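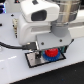

Unit 4: Small Parts and Where They Go

Handout for the Saturday section, 8 September 2018. Bring it back next week, preferably without coffee on it.

Last time we sorted by size, and everyone found out that a knob and a cap of the same size are still two different problems. This week we sort by shape and grip. Color is a fine label for you and tells you nothing about fit -- a red part goes in as badly as a blue one if it starts out tilted.

Terms you need

Seat: to bring a part down until its lower edge meets the surface all the way around.
Lead-in: the sloped bit that forgives you. Cheap parts don't have one.
Footprint: the area a part needs on the table, plus room for whatever is holding it.

Layout

Lay flat parts flat. Stand upright parts well off to one side, or you will knock them over in the first minute. Round parts roll, so put them down last. 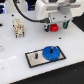
Fig. 4.2. Small red part near the tabletop, metal plate at lower center, beige upright piece at left.

Exercise

Using the Pineck tray, place 18 parts by the layout rules, clear the table, and do it again from the other side. Write down every part you had to touch twice. The Okton sheet has space for 200 entries, which should be enough -- in July one group asked for a second sheet.

Reading: Nyarko workbook, chapter on fits. Skip the appendix.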